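Planning your bench cell: what to buy before the arm shows up
Set-up guide, section 2 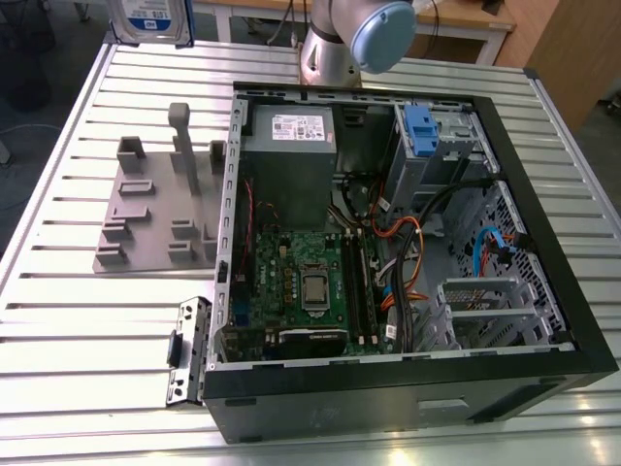 BEFORE YOU ORDER

I'm Lindsay Wihongi, and I wrote this section after we fitted out the computer teardown cell at Mudgway. It's the section I wanted when I started and didn't have. The rest of the guide assumes the cell is on your floor and bolted down. This part is all money, lead times and table space, so read it with a spreadsheet open.

A bench cell for desktop computers has four things to pay for: the arm, the worktable, the fixtures, and the stuff you practice on. Most people budget for the first one, squeeze the second, and forget the other two (I did!). Work through the steps in order, as the later ones use numbers from the earlier ones.

2.1 Write down the job

1. Pick one product family and stick to it for the first budget. Ours was desktop towers, side panel off, lying flat with the insides facing up.

2. List the parts you want the arm to handle. Start with the easy ones. Hard drives were top of our list, then memory, then graphics cards. Power supplies went on a second list, on account of all the cable that comes with them.

3. Next to each part, write what's in the way. Open a tower and look at how the power cables curl across the middle toward the drive bays. If your arm has to get under that lot, you need either a person to clear it first or a lot more development time. Both cost money, so put a line in for one of them.

Note: Don't skip the latches. Drive cages and memory slots all have their own little clips and releases, and a gripper finger that suits one may be far too fat for another. We bought a second set of fingers in the end. Budget for two sets from day one.

2.2 Size the table

4. Lay your biggest tower on the floor and tape around it. Tape a second area beside it for the fixture plate, and leave a strip at the back for parts that have come out. We stand hard drives upright in a holder along the back edge, and that strip fills up faster than you'd think.

5. Now add the arm. Jelle Kramer, who did our layout, put it behind the case reaching forward, and I'd do the same again – the person at the front keeps both hands free and can see into the case.

6. Choose the top. I'm a big fan of slatted aluminum extrusion. You can move a fixture along the grooves and clamp it wherever you like, with no drilling. It costs more than a plain board and I've never once regretted it.

Caution: Polished slats throw a lot of glare. If you're planning on vision, price up diffused lighting at the same time as the table, or ask for a matte finish. We did neither and paid for the lights later, out of the wrong year's budget.

Caution: Small screws go down the grooves. Order slot covers for any stretch you won't be clamping to.

2.3 Price the fixtures

7. Get a quote for a machined plate, then get a quote for a 3D printed one. For a first cell, go printed. Ours is a flat gray plate with uprights at the back and small slotted blocks across the middle and front, and every one of those shapes changed at least once on the way.

8. Allow for reprints. I put 10 plates in the first-year budget and Manee Boonchu in finance asked me if that was a typo. It wasn't!

9. Allow for somebody's hours too. Filament is cheap. Ewan Donnelly's afternoons at the CAD screen were not, and I hadn't given them a line.

2.4 Buy your practice stock

10. Buy complete used towers in one batch, same model if you can get it. We took 60 from Diltuvex. Mixed lots are cheaper but you'll spend the difference on fixtures.

11. Check that the batch comes with the parts you want to handle. Towers sold for reuse often arrive with the drive brackets empty, so order loose drives separately if you need them. Any size will do for practice – a 1.0TB drive is as good as anything.

12. Keep a few spare brackets and clips in a box. They bend.

2.5 The small lines

These are the ones that got me. Our figures as of 21 April 2023, in US dollars:

Table, slatted top, with feet: 1950
Slot covers and clamps: 269
Lighting: see the caution in 2.2 and get your own quote

The arm itself I've left out on purpose. Prices depend on reach and payload, and whatever I print will be stale. Ask for the arm, controller, cables and mounting plate as separate lines. Our first quote from Cunidis had them rolled together and we couldn't compare it with anything.

Note: Ask each supplier for lead time in writing. Our arm was due in January and the Ekero table frame got here well after it, so we had an arm in a crate and nowhere to put it. Order the table first.

2.6 Sign-off

13. Send the sheet to whoever will run the cell, before it goes to whoever pays for it. Kamonchanok Duangkaew found two missing lines in mine within minutes (spare gripper pads and a shelf for the finished parts).

14. Add your contingency, save a copy, and go on to section 3, Unpacking and mounting.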